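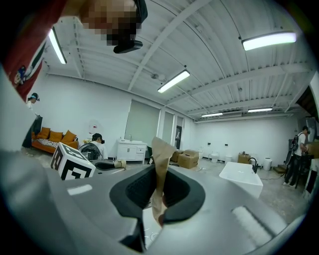 Crumpled paper packing

Crumpled paper packing is the use of loosely crushed sheets or strips of paper to fill space in a parcel and to hold its contents still. The usual material is brown kraft paper, though newsprint and tissue are also used. It belongs to the group of packing materials known as void fill.

Material

Kraft paper is made from wood pulp by a chemical process that leaves the fibres long and strong. Unbleached kraft keeps its brown colour. It creases sharply and holds a fold well, so a crumpled strip can stand up by itself and end in a stiff point. Paper for packing is sold in flat sheets, on rolls, or as a continuous fanfold stack. A common weight is between 70 and 100 grams per square metre.

Use

A sheet is gathered towards the middle and crushed lightly by hand. Tight balls take up less room and give less cushioning, so packers are generally taught to leave some air in the folds. Strips are pushed into the corners of a box first, then along the sides, and a flat pad is laid over the top before the flaps are closed. Narrow strips are also twisted and tucked into the necks of jugs and vases, or placed between stacked plates.

Heavy goods flatten the paper in transit and usually need corrugated card as well.

In Sernby

The town of Sernby had a paper mill at Plornance, on the river below the bridge, where wrapping paper was made for the local pottery trade. Offcuts 30 centimetres wide were sold by the bundle to shopkeepers, who used them for packing crockery. Demand was highest in December. The firm of Zanetti later bought the mill's cutting room and supplied strips to shops in Festov.

Reuse and disposal

Crumpled paper can be smoothed out and used again until the folds go soft. Clean kraft paper is widely accepted for recycling and may be composted if it has no plastic coating. Tape should be removed first.

See also

Bubble wrap
Corrugated fibreboard
Tissue paper
Wood wool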